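Success rates deserve a fuller account

Manipulation research still reports its results as a single success rate. The Trandano group at Urnden believes this practice no longer serves the field. Glass lids and steel pots sit on the same bench, and a policy that copes with one may fail at the other.

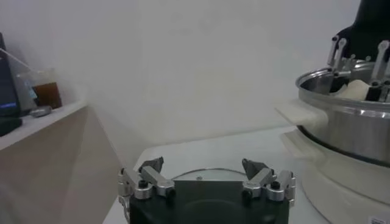
Programme Lead, Manipulation Evaluation, Urnden
April 22, 2025

Our Trummer evaluation comprised 264 trials. We labelled every failure by its cause, and 22 could not be assigned to any category. Those 22 should be published in full.

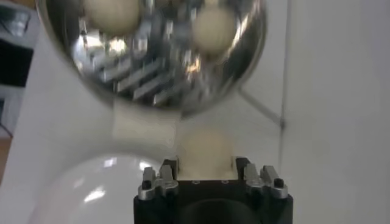 A cream-coloured ball held in the gripper, with a polished steel bowl above.

Reflective metal is a fair test of wrist-camera methods – it shows the policy objects twice. We ask that Primar and other benchmark organizers require failure labels from July.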